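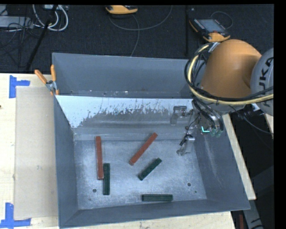
Should failed grasps be kept when recording examples for a bin-picking policy, or deleted before training?

Cirkdale
Asked 1 Aug 2024

We drive the arm by hand and record every attempt. So far there are 381 attempts, of which 156 ended without a part in the gripper. The policy is trained by plain imitation, with no reward. Half the team wants the misses gone and the other half says they are useful. Joint positions, gripper width and one fixed camera are logged for each attempt.

3 answers

Balaner

Keep the recordings, but do not train a plain imitation policy on them as they stand. A policy of that kind copies whatever it is shown. If more than a third of your attempts end with the fingers closing on nothing, it will learn to close on nothing and carry on to the drop-off point.

What we do is store everything and filter at load time. Each attempt gets an outcome label from the operator when it ends: picked, missed, dropped, stopped. The training script reads the label and takes only the picked ones for the first model. The rest stays on disk untouched.

Go through your missed attempts before you exclude them all, though. They usually fall into groups:

Miss, then a second try that works, in the same recording. These are worth having. Cut the start so that the recording begins with the gripper already in the bad position, and keep the recovery. The policy needs to see how to get out of a bad position, and clean attempts never show it.

Miss, then the operator gives up. Leave out of imitation. Good material for a separate success classifier.

Operator error, such as the wrong button or a bump against the wall of the bin. Leave out of everything except the safety log.

Recording fault: dropped camera images, or a clock offset between the arm and the camera. Delete these, or move them somewhere the loader cannot reach. A clock offset of a few images is enough to teach the gripper to close early, and it is very hard to find afterwards from the loss curve.

If you cannot tell which group an attempt belongs to from the log, the log is missing a field. Add it now. Relabelling from video is slow and two people will disagree on the edge cases.

The other point is your miss rate, which is high for a person driving the arm. I would look at where in the bin the misses happen. With us they were nearly all parts lying along a wall, where one finger had no room to go down. Operators then avoid those parts and take the easy ones from the middle, and the set ends up with very little from the edges. We now place the parts from a printed list of layouts and the operator is told which one to pick. It is tedious and the model improved more from that than from any change to the network.

Moltora

Just delete them. We did and it works fine. Disk space is cheap but your time isn't, and nobody ever goes back to the old failures.

Comment from Cirkdale: What size of set, and same part every time?

Comment from Moltora: Small set, one part, always more or less the same place on the tray.

Ogundipe

I agree with the first answer on filtering at load time. A few additions.

Deleting is only safe if the failures are random. They rarely are. If most of them come from one part type or one corner of the bin, removing them also removes that corner from the data, and the policy will behave oddly there. Plot the start position of the target part for both groups before you decide. If the two plots differ, collect more good attempts where the failures are.

Write the outcome label as a separate file with a version number. Ours was inside the recording at first, and in December we changed what counted as "dropped" (a part that slips in the fingers but still arrives). Every recording had to be rewritten. With a separate file it would have been a short script.

Hold back whole sessions for testing. If you split by single attempts, the test set contains the same lighting and the same clamp and bin position as the training set, and the result looks better than it is.

Also decide what ends an attempt. We stop 2 seconds after the gripper opens over the drop-off. Before that rule, some operators stopped at once and others let the arm drift home, and the policy learnt both.

On the success classifier: use the gripper width as well as the image. A thin part can be hidden behind a finger in a fixed view, but the width reading will normally separate a held part from a fully closed gripper. Check it against your thinnest part first.

Comment from Cirkdale: Plotted it. Most of the misses are along the near wall. Will redo the layouts and leave the old recordings in place with labels.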